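Review: the Zanetti gripper kit, five months in, and the fault that made me pull the plug

I've had the Zanetti two-finger gripper on my arm since June, and I was all set to write a glowing review until it started letting go of things.
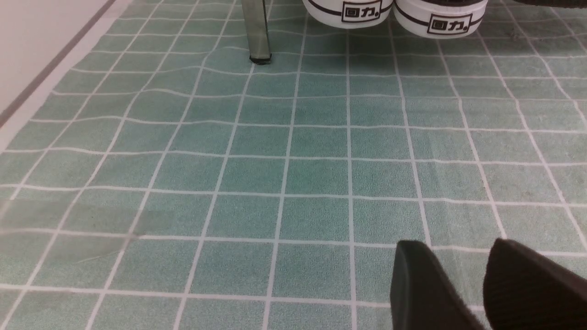
Elvira Nina wrote in after my first short post to say hers did the same thing in its second month, only hers opened with a full mug of screws in it, and she'd like to know why the manual has 2 pages on paint care and not a word on what the fingers do when the signal drops. Fair question! I'll get to it.

First, the good stuff, and there's plenty. The kit comes with the gripper, a wrist bracket, a cable, a bag of hex screws and two wrenches (one of which is too short to reach the back bolts, so dig out your own). It bolted onto my Brodmont arm in under an hour, and that includes the part where I put the bracket on upside down. The fingers are black wedges with a textured pad on the inside, and the pads are great. I've picked up pencils, bottle caps, a deck of cards and a sock, and the pads held on to all of them. I wiped them down with a damp cloth every few weeks and that was all the care they got.

I do most of my testing down at floor level. I have a soft mat with a white grid on it, which is handy for eyeballing where the arm thinks it is versus where it is. It's forgiving if something drops, though it does wrinkle, and a wrinkle is enough to throw off a low grab on something flat. Smooth it out before you start blaming the gripper. I blamed the gripper for a solid week.

OK, the fault. I was running a simple loop: go down, close, lift, move over, set down, open, go back. Very boring, which is how I like it. I let it run with the counter on, and on cycle 1348 the fingers opened at the top of the lift. No error, no beep. The arm finished its move with nothing in the grip and went back for another one as if all was well. I was standing right there and I still needed a second to understand what I'd just watched.

It was a wooden block, so who cares. But I'd been planning to hang a small steel clamp on it that same evening, and I was in canvas sneakers.

I stopped everything and spent three nights on it. I swapped the cable. I swapped the power supply. I ran the loop again with the arm parked and just the fingers opening and closing, and got another drop at 100 cycles, then a long clean stretch, then two in a row. What finally gave it away was wiggling the connector at the wrist. There's a little plastic latch that's supposed to hold the plug in, and on mine it doesn't quite click. When the wrist turns far enough, the cable tugs, the signal cuts out for a blink, and the fingers go to their default position.

Their default position is open.

That's the part that bugs me. A loose plug I can live with, plugs come loose. But a gripper that lets go when it loses contact with its controller is a bad choice for anything you'd carry above a toe or a keyboard or a cat. My old Indum gripper was slower and uglier and buzzed like a fridge, and when you yanked its cable it just stayed where it was. (That has its own problems if it's your finger in there, so I do see both sides. Give me a switch and let me pick!)

I wrote to Zanetti support. They answered the next day, which was nice, and sent a new latch, which was nicer. It fits better. With that and a zip tie to take the strain off the cable, I've run 3000 cycles without a drop. When I asked about changing the default they said it was set in firmware and they'd pass it along. I haven't heard back on that.

A few things if you own one already. Give the wrist plug a gentle pull with the power off, and if it moves, tie the cable down so the bend is behind the plug. Run it empty for a good long while before you trust it with weight. Keep your feet and hands out from under it, and do that even after the fix. I added a check in my loop that reads the finger position after every lift and halts the arm if it's wrong, and it took me maybe ten lines.

Would I buy it again? For light stuff on a soft floor, yeah, I would. The pads alone are better than anything else I've tried at the price. For heavier work I'm looking at the Stirum, which is supposed to hold on a lost signal, but a friend has promised to lend me his and I'm not spending money until I've pulled the cable out of it myself.

Three stars out of five. It would be four with that switch.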